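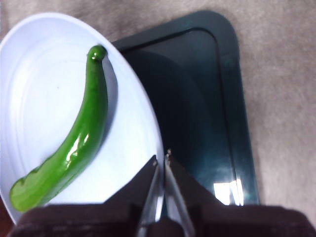
About Grakotard

Grakotard is a small company that records examples of everyday handling tasks and prepares them for teams training robot arms. We started with one arm on one table and a spreadsheet. We now run 2 stations out of our office in Clandden, and the spreadsheet has been replaced by a program we wrote ourselves, called Kiss.

Most of our work is with kitchen and table items: plates, trays, baskets, pans, fruit and vegetables, both real and artificial. An operator guides the arm through a task from start to finish while the cameras and the joint sensors record. One complete run is what we call an example. Our current set, Destska, holds 1299 of them.

Each task begins as a written card. The card says which items go on the table, what the operator should do with them, and what counts as done. Item positions are changed between runs, and so is the order in which things are picked up. A learning system that has only ever met a pepper in one spot on a plate will have trouble when someone puts it down somewhere else. We would take 30 varied runs of a task over a much larger pile of near copies.

We keep the failed runs as well. If an item slips or the operator has to go back for a second try, the example is marked and stored in its own folder. Some clients train on these and some leave them out. That is their decision, and the labels are there either way.

Every example is watched in full by a person other than the operator before it goes into Destska. The reviewer checks that the camera views line up in time, that the task label matches what was done, and that no stretch of the recording is missing. This is slow work — it takes up most of our afternoons — and it is the part of the job we hire for most carefully. 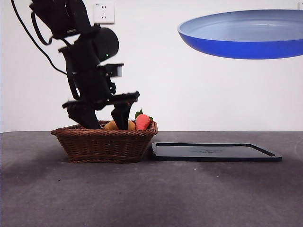

Can we send you our own objects to record?

Most clients do. Send at least 2 of each item in case one is damaged, along with a short note on how you want it handled. We write the task cards from your note and return them for approval before recording starts.

We also take on a few trainees each July. No background in robotics is needed, but patience helps, and so does a steady hand. Training covers operating the arm, writing task cards and reviewing in Kiss.

Filed under: Company, Data Collection

3 comments | 12 shares

Contact | © Grakotard, Clandden. All rights reserved. | Back to top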